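Setting up a wrist camera view in simulation before you touch the real cell

Most guides to wrist cameras start with the calibration target. I'd leave the target in the drawer for now. The majority of bad wrist views I've been asked to look at were bad before anyone calibrated anything, and a quick pass in the simulator would have shown it.

The notes below cover one cell: a single arm with a parallel gripper, a camera mounted behind the gripper body, and a room model loaded in Jeller. The arm controller is a Skorovari unit. If yours is different the menus will be too, but the order of work should hold.

What you need

A copy of the cell file you don't mind wrecking. The mount drawing, with the real offset on it. A tape measure, because the drawing may be wrong. Ours was out by 16 mm, which doesn't sound like much until you look at where the fingertips land in the view.

Step 1. Measure the mount yourself

Measure from the wrist flange to the front of the lens housing, then from the centreline of the gripper to the centre of the lens. Write both down. Don't copy them from the Toprak mount listing, which gives the dimensions of the bracket on its own and ignores the adaptor plate.

Step 2. Enter the offset

Open the tool tree, pick the wrist link and add the camera as a child of it. People parent it to the gripper fingers by mistake more often than you'd think. The view then slides about whenever the gripper opens, and they blame the renderer.

Type the offset in metres. Check the sign on the forward axis. Jeller's default points the camera backwards along the arm, a choice I've never seen a good argument for.

Step 3. Set the field of view

The vendor's figure is usually horizontal and the simulator usually wants vertical. Convert it. Leave lens distortion off for this pass – it hides offset errors, and you want those out in the open.

Step 4. Open the gripper and take a still

Drive the arm to a parked pose near furniture or a wall, with the fingers apart and nothing held. Save one still. You're after three answers. Do both fingers show? Does the body eat too much of the view? Can you see the floor or the work surface through the gap?
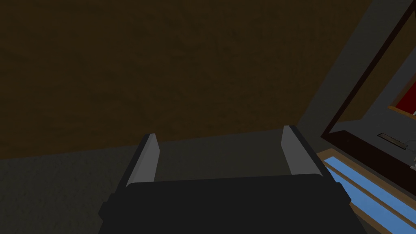

Parked pose, gripper open. Both fingers are in view, with the floor showing between them.

I'd pass this one, with a grumble. The fingers lean in towards each other from either side, so the camera is sitting close enough to the centreline. The black body takes up a good deal of the lower part, though, and that's space you can't use for looking at a part. Raising the camera would win some of it back. Tilting it up instead would push the fingers lower in the view, so try the height first.

Don't read much into the big brown wall. A plain surface like that tells you very little about scale, and a small pose error would be hard to spot against it. Corners and openings with hard edges are more use. Turn the wrist until you have plenty of those before you compare anything with the real camera.

Step 5. Close the gripper and repeat

Same pose, fingers shut. If anything other than the fingers has shifted, go back to Step 2 and look at the parent link.

Step 6. Compare with the real cell

Now get the target out. Jornano's calibration routine is decent, but it reports a tidy error score even when the starting offset is rubbish. Ours gave us a pass on run 571 and again on run 782, with the mount turned between the two. I no longer trust the score without a still beside it.

If the simulated and real fingertips differ by more than 2 mm at the same opening, fix the offset by hand and run the routine again. Save the cell file under a new name, and note the mount height in the file header so the next person can find it.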